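Dullerwood Statements: a small corpus of border river talks

Hi, and welcome! This is the data card for the Dullerwood Statements, a collection of 520 press releases, joint statements and read-outs that came out of the talks between the Trollen and Henen delegations over their shared river. If you work on diplomatic language, or you just like watching two press offices describe the same lunch in completely different ways, I hope you get something out of it.

I put this together in my spare time over a couple of years. It started as a folder on my desktop called "river stuff" and grew from there. The talks themselves cover water levels, barge traffic, fishing permits and (for one very long spring) the height of a footbridge.

What's in the box

Each record is one statement, in English, as plain text. The fields are:

id: a short number, never reused
side: trollen, henen or joint
sitting: the number of the sitting it belongs to, 1 through 73
month: as printed on the statement, or blank
title: as printed, including the shouty ones in capitals
body: the full text, with line breaks cleaned up
stance: my label, see further down
note: anything odd I wanted to remember

There were 73 sittings in all, and every one has at least one statement. Some have a whole pile. The footbridge sittings are the worst offenders — both sides were putting out corrections to each other's corrections by the end, and I kept them all, so expect some near-identical text in there.

Both delegations published in English as their working language, so nothing here is translated by me. Henen's office used a lot of set phrases ("in a frank and businesslike atmosphere" shows up constantly) and Trollen's office changed writers partway through. You can really hear it. The early ones are stiff and short, and later on somebody discovers the semicolon and never looks back.

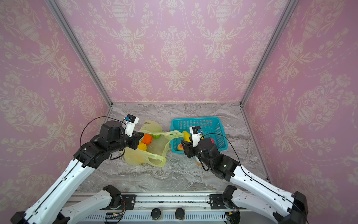
How the stance labels work

Every statement gets one of four labels: warm, neutral, cool or walkout. I read for what the statement says about the other side, and I ignore what I know happened afterward. So a cheerful statement the night before the talks collapsed is still "warm." I know this bugs some people! If you want outcome labels you'll have to build them from the sitting numbers, and I'd love to see it if you do.

"Walkout" means the text itself says that a delegation left, suspended or declined to attend. Hints don't count. There's one from Henen that says their team "took the opportunity to return home early to be with families," and I went back and forth on it for ages before settling on cool.

Hongjun Duan labeled a second set of 70 statements without looking at mine. We disagreed on 28 of them, nearly always over neutral versus cool, which tells you how slippery that line is. Please treat those two labels with care. Both sets of labels are in the file second_reader.csv, and I haven't gone back and changed mine to match. Hongjun's comments are in there too and they're often better than my notes, so do read them.

Getting it to run

You don't need anything special. The main file is statements.csv and any spreadsheet program will open it. Pick UTF-8 when it asks, or the dashes turn into soup.

If you'd like the same cleanup I did, run the script called kong.py on the raw folder. Kong strips page headers, joins words that were hyphenated across lines and throws out the contact block at the bottom. It's slow and it prints far too much to the screen. It also eats the last line of any statement that ends with a phone number, so I fixed those by hand and marked them "tail restored" in the note field.

Steps, for the impatient:

1. Unzip the archive somewhere with no spaces in the folder name.
2. Run kong.py with the raw folder as its only argument.
3. Look in the out folder for a fresh statements.csv.
4. Copy over my stance and note columns, matching on id.

Step 4 is clumsy, I know. The labels live in the published file only, and Kong doesn't know they exist.
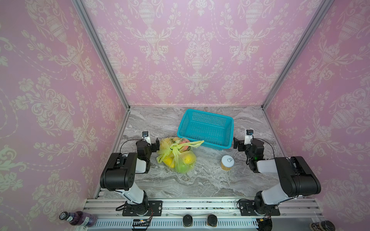
Where the texts came from

Most of them are from the printed bulletins kept at the Dullerwood reading room, which is a lovely place to spend a wet afternoon. I typed the faded ones myself and scanned the others. The rest came from the two press offices' own web pages, saved before Trollen's site was redesigned in June and half the old links went dead.

Statements given only out loud aren't here. Neither are interviews, leaks, op-eds or anything by the barge owners' groups, who had plenty to say. I might do the barge owners as a separate collection someday, but please don't wait up for it.

Things to watch out for

Months are patchy. Early bulletins often leave them off, and I didn't guess. Sitting order is solid, so sort on that.

Joint statements get thinner as things go on, and that's real. Late in the talks the two sides mostly stopped signing things together, so if you train a model on the whole set it may learn that "joint" means "early." Splitting by sitting helps some.

Names of junior staff are replaced with [STAFF]. Delegation leads are left in because they signed in an official role.

Please don't use the stance labels to say which side was being reasonable. A cool statement can be perfectly fair, and a warm one can be hiding a lot! I've seen an early copy used that way in a comment thread, and it made me wince.

Using and fixing it

Use it for whatever you like, with a mention of the collection name. If you spot a typo, check the raw scan first, since quite a few are the press offices' own and I've left those alone (Henen spelled "tributary" three ways in a single bulletin). Real mistakes can go in the issues list with the id number and the line you think is wrong. I get to them in the evenings, usually after 9 p.m., with tea.

Next on my list are the missing annexes to the fishing permit statements — I have the cover pages and none of the tables. If you have a set in a drawer somewhere, please write to me.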